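3. Collecting the demonstrations

Florencia Durán and Fermín Cabral recorded all demonstrations in the Tremau kitchen simulator between May and the end of term. Each episode starts from a random arm pose and ends when the operator releases the object or 90 seconds have passed. We kept 1,128 episodes. A further 55 were thrown out because the log and the wrist view had drifted apart.

Counter textures, lighting and object positions were changed between episodes. Handle direction was left free for mugs – our first policy had only learned to grasp from one side.

3.1 Wrist view

The policy receives the wrist view and the joint readings, nothing else. The fingers stay visible at all times, so the network can relate their position to the target.
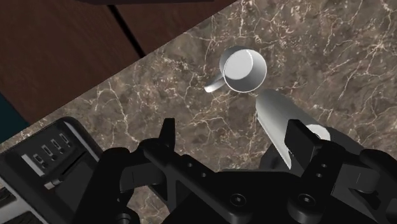
Labels were added afterwards by Delia Aravena. She marked the first contact and the release by hand, which took longer than the recording itself. Where the fingers hid the contact point, she used the gripper force log instead – this rule is set out in Appendix 2.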